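## 4. Recording Sorting Examples

The Omier learning module requires recorded examples of each task. Place the tray behind the two plates, as viewed from the front of the table.

1. Confirm three red and three blue cubes. 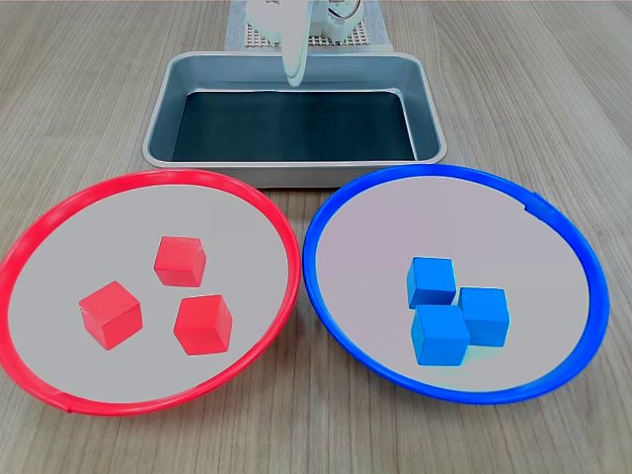

*Figure 2. Front view, tray empty.*

2. Check each color against its rim. A blue cube among the red ones is a placement error — mark the example "Review."
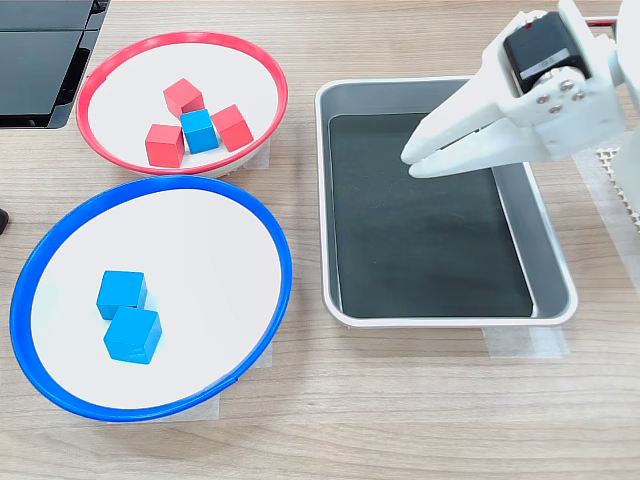 Trindale, January 23, 2025

**Caution:** Keep hands clear of the gripper while the arm is powered.

3. Save correct examples under task code 2786. 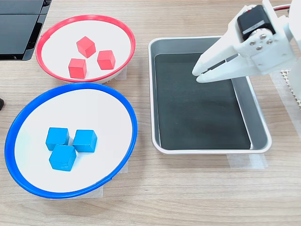
*Figure 4. Cubes matched to rim color.*

**Note:** Do not move the tape between examples.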